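Tunlow Storage Notes: Setting Up Open-Top Boxes on a Work Table

Open-top boxes are used on a work table when items have to be placed and removed many times in an hour. A lid adds a step to each of those movements. The procedure below covers a two-box layout, one low and one tall, on a table with a dark top.

What you need

One low rectangular box, open at the top
One tall box, open at the top
A tape measure and a pencil
Low-tack masking tape
A damp cloth and a dry cloth

Step 1. Clear and wipe the table

Remove everything that isn't fixed down. Wipe the top with the damp cloth, then dry it. Dust under a box lets it slide when a hand catches the rim, and on a dark surface the drag marks stay visible until the next cleaning.

Step 2. Inspect the boxes

Run a finger along the inside corners and the top edge. Reject any box with a raised seam or a burr. Set each one on the table and press on opposite corners in turn. A box that rocks has a warped base and should be used for dead storage only.

Wipe the interior last, working from the back wall toward the front. Leave the floor of the low box bare. Liners bunch up at the corners and small parts end up under them.
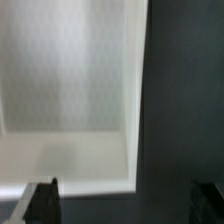 Check the inside height before going further. For the low box, the contents should sit below the front edge when the box is filled to its normal level. If they stand higher, reduce the quantity or move that item to the tall box. Do not stack a second layer in the low box.

Step 3. Mark the positions

Place the low box on the side of the table where most picking is done. Place the tall box on the opposite side. Leave the width of two hands between them, more if the items are long. Trace the corners with short lengths of tape and lift the boxes away. Kadri Baranauskienė, who wrote the first version of these notes for the Cistdale workshop, marks only the two rear corners – enough to return a box to its place, and half the tape to replace in October when the tables are refinished.

Step 4. Decide what goes where

Sort by frequency of use first and by size second. Items handled constantly go in the low box, where the reach is short. Longer items, and anything that tends to roll, go in the tall box. 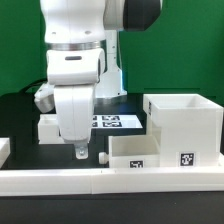 Labels come after sorting. Fix them before the boxes are filled, when the faces are easy to reach and press flat. A square tag low on the front face, like the one on the tall white box, stays clear of the rim, and a white border separates it from whatever is printed inside. A second tag near the top edge of a side face is useful when the table is approached from more than one direction. Rub each label down from the center outward.

Step 5. Test the layout

Work at the table for 14 minutes at normal speed. Note any reach that crosses over a box, and any point where a sleeve touches a rim. Move one box at a time and repeat the test after each move. Replace the corner tape once the positions are settled.

Maintenance

Empty both boxes every Saturday and wipe them out. Check the labels for lifting corners. Replace a box when the rim cracks – tape repairs on a rim catch on gloves.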